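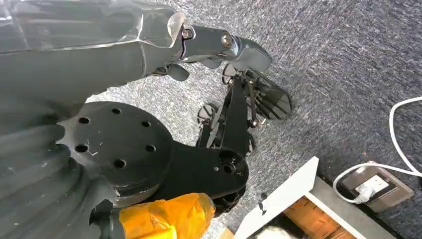 Charcoal, blue-gray and white flecks in a gray carpet.

Ticket 772

by Ekene Amadi

Print this story | E-mail this story

The coat had been on the rail at the back of the shop for so long that my aunt had stopped seeing it, the way you stop seeing a crack in your own ceiling, and when she handed me the keys in February and went off to live with her sister by the lake, she walked me past every single thing in the place except that.

She showed me the trick with the front door, which wanted lifting before it wanted pushing. She showed me the button drawers, and the drawer under the button drawers where the buttons went that didn't match anything, and the big Brodero machine in the window that would sew through a saddle if you asked it nicely and would not sew chiffon for anybody. She showed me the patch of carpet by the cutting table, gray with darker gray in it and little flecks of white, and told me that if I ever dropped a pin there I should get down on my knees with a magnet right away and not trust my eyes. Then she kissed me on the forehead and told me the kettle was mine too.

I found the coat two weeks later, when I was looking for somewhere to hang a bridesmaid's dress where it wouldn't touch the wall. It was a man's overcoat, navy blue and very heavy, and it was beautiful. I don't say that about many coats. Most of them are perfectly good and keep the rain off, and you would not cross a street for them. But somebody had padded those lapels by hand, with hundreds of tiny stitches you could feel with your thumb and hardly see, and the lining had been put in with a little pleat of ease down the back so it would never pull. Inside the pocket was a label that said Doležal, in plain gold thread, and pinned to the sleeve was one of my aunt's yellow tickets. 772. Shorten sleeves. Paid.

There was no name on it. My aunt did not believe in names on tickets. She said a person ought to be able to remember the people she sewed for, and she could, too, right up until the years began to pile up on her.

I called her that night.

"Navy," she said. "Oh, Lord. Is that still there?"

"It's still here. Whose is it?"

There was a long quiet, and I could hear my other aunt's television going and a spoon in a cup. "He had a hat," she said at last. "He came over on the bus from Kindercombe. He had a nice way of standing. He stood there like he was waiting for somebody else to be served first, and there wasn't anybody else in the shop."

"That's all?"

"He fixed clocks, I think. Or he carried one that day. Ask me tomorrow."

I asked her the next day and she said it was definitely clocks.

Now, Kindercombe is not far from Bovport if you are a bird. If you are a person with a coat over your arm, you have to take the bus that goes up the river one way and comes back down it the other, stopping at every mailbox, and it takes most of a morning. I kept meaning to go and kept not going. There were prom dresses, and then there was a whole choir that had ordered its robes from a catalog and had apparently measured itself in the dark. But I had moved the coat to the front rail by then, so I'd remember, and people noticed it. One man with a very good watch wanted to buy it. He held it up against himself in the mirror and offered me 120 dollars, cash, and when I said it belonged to somebody he looked around the shop, quite kindly, as if the somebody might be behind the ironing board.

"How long has it been here?" he asked.

"A while."

"Then I'd say he's done with it, wouldn't you?"

I told him I'd think about it, and I did, because the rent was coming and the roof had begun to make a sound. I thought about it all evening over a bowl of soup. Then I turned the cuff back to see how my aunt had done the sleeves, just out of professional nosiness, and she hadn't done them. She had marked them in chalk and run a basting thread around, and there she'd stopped. Paid for and never finished.

Well, you can't sell a thing like that. I sat down and took the sleeves up that same night by hand, with the radio on low, and it was almost midnight when I pressed them. I moved the buttons over while I was at it, and gave the whole coat a good brushing, and in the morning I put a card in the door and got on the bus.

It was raining in Kindercombe. I asked at the bakery about a man who fixed clocks, and the girl behind the counter called her mother out from the back, and her mother wiped her hands and looked at the coat before she looked at me.

"That's Walter's," she said. "Where on earth did you get that?"

I must have gone pale. I had been so busy with finding him that I hadn't let myself wonder about the rest of it, and I said, very carefully, that I was hoping to give it back to him, if he was – if that was possible.

"Possible? He's in the library. He's always in the library when it rains, he says his kitchen leaks." She put two rolls in a bag and pushed it across to me. "Take him these. He won't have eaten."

He was in a chair by the radiator with a big book of maps open on his knees, a long thin old man with his hat on the table beside him. My aunt was right about the way he stood. He got up when he saw me coming, and waited, as though there must be someone behind me I was really on my way to.

"Ticket 772," I said, which was a silly way to begin. "I'm so sorry it's late."

He didn't say anything for a good long time. He put his hand out and felt the lapel between finger and thumb, just as I had.

"My brother-in-law made that," he said. "He made it for himself, and then he left it to me, and he had arms like a heron. I took it to be shortened. And then I got home and I thought, no, that's the last thing his hands did and I've gone and paid a woman to cut it up." He laughed, though not very much. "So I didn't go back. I thought if I didn't go back, it wouldn't be done."

I stood there with my mouth open. I had trimmed nothing, thank goodness. I always turn the extra up inside when the cloth is good, and I showed him, right there under the reading lamp, the whole of it folded up in the cuff. I told him I could have it let down again by suppertime if he knew where I could borrow a needle.

He looked inside the one sleeve and then he looked inside the other.

"It's all still in there?"

"Every bit."

"Huh," he said, and he turned around and held his arms out behind him a little, like a boy being dressed for church, and I helped him on with it. The shoulders were fine. The sleeves came just to the bone of his wrist. He did up the buttons from the bottom, slowly, and then he patted the pockets, as people do, and found the bus transfer I had left in one of them without thinking.

"That'll be yours," he said. "You've got an hour till the next one. Is that bag from the bakery?"

I said it was, and he moved the maps over to make room, and we ate the rolls behind the atlas where the librarian couldn't see. He wanted to know if my aunt still kept that terrible kettle. I said it was mine now. He said in that case he had a jacket at home with a torn pocket, and would I mind, and this time could he put his name on the ticket.

Print this story | E-mail this story

Contact us | Copyright Ekene Amadi, all rights reserved | Back to top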